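ok, build thread. I've been making a pair of hand-held grippers at home since May and a few of you asked how it's going, so here's the long version. Get a snack

quick catch-up if you're new: you hold one in each hand, squeeze, and the fingers close. The camera side looks out over the fingers and records whatever you're picking up. Later that's supposed to teach an arm to fold laundry. I do not own an arm. One thing at a time!!

the shells started as a free set of files from a little project called Gestside. Great files, very few instructions. Version 1 of my housing cracked at the screw holes, version 2 fit so tight I had to pry it back open with a butter knife, and version 3 is the one I'm still using

shout out to Teodor Szulc at the Hirari workshop who let me run the big printer overnight and only complained about the smell once

the fingers are the part I've redone the most. Solid ones were way too stiff, they'd just shove the fabric along. So now there's a long slot through the middle of each one, which lets them give a little. I printed 5 pairs before I liked how they felt

T-shirts are the standard test around here. Spread it flat on the mat, go for the collar, try to get one layer and leave the one underneath alone. Harder than it sounds (try it with salad tongs, you'll see)

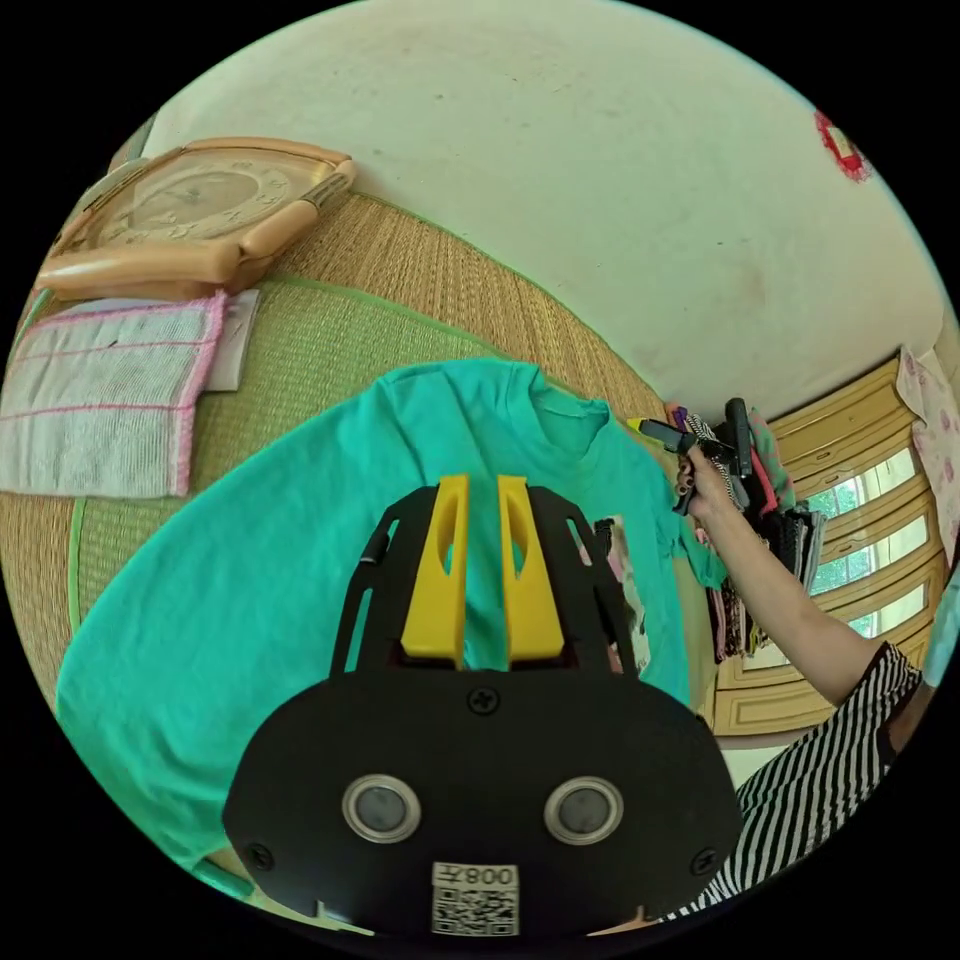
two yellow fingers, one turquoise shirt, and the other hand going for the collar

someone's going to ask about the stickers so – every housing gets a QR label so I can match the recording to the right unit. I skipped this at first and ended up with 369 clips and no clue which hand any of them came from. Sorted them by hand over two evenings. Put labels on your stuff, people

Renata Krajewska asked what it weighs. More than I'd like! After half an hour my wrist lets me know. I want to move the battery further back toward the palm but that means a whole new grip, and the new grip means another night begging for printer time

software side is boring but it works. It's a script that starts both recordings together and beeps. The beep was Miroslava Koubek's idea and I fought her on it for a week. She was right, the beep stays

my goal is 4,000 clips before I even think about training anything. I'm a little past 2,000. Lots of those are me dropping a sleeve and saying a word I can't post, so the audio is coming off before I share any of it

stuff I've learned about cloth: thin is worse than thick. Smooth is worse than fuzzy. Towels are easy mode. Anything stretchy pulls up into a little loop between the fingers and then you have to decide if that counts as a grab. I say it counts
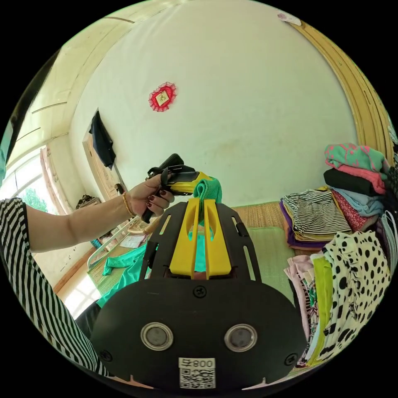
got hold of some green. see the loop sticking up over the tips? counts

next on the list is rubber on the inside of the fingertips. I ordered a small sheet of the grippy stuff from Gajewski and if that's no good I'll try cutting up a bike tube. Teresa Ostrowski swears by dishwashing gloves, which is so cheap I kind of hope she wins

also the top center screw works itself loose on one unit. Thread lock, longer screw, or do I need a proper insert in there? I've never done heat-set inserts and I'm scared of melting a housing that took eleven hours to print

I'll put up my changed finger files once I fix the wall thickness, right now they only come out clean on one printer and that's not very nice to hand to people

ok that's the thread. Screw opinions welcome, I'm going to go put away a LOT of clothes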